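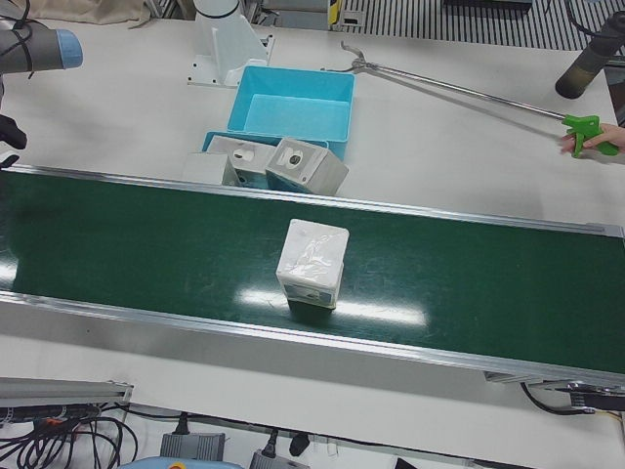 Packing Bench, August

Home | Galleries | Workshop | Contact

Big clean-up month at Flitstead, and I finally got the packing bench sorted! I love this corner – the long conveyor, the huge white table, all that room to spread out. Bautista Saavedra and I spent 4 evenings on the layout and I'd happily do it again.

The turquoise bin: my favourite colour in the whole place. Thick walls, nice and deep, with a shallower blue tray in front.

Three white boxes between bin and belt, leaning on each other like old mates. The middle one has a round hole in the top, and the one on the right has a grey label.

The reacher-grabber, green trigger and all – Marcela Kollár swears by hers for anything at the far side of the table.

12 comments | 20 shares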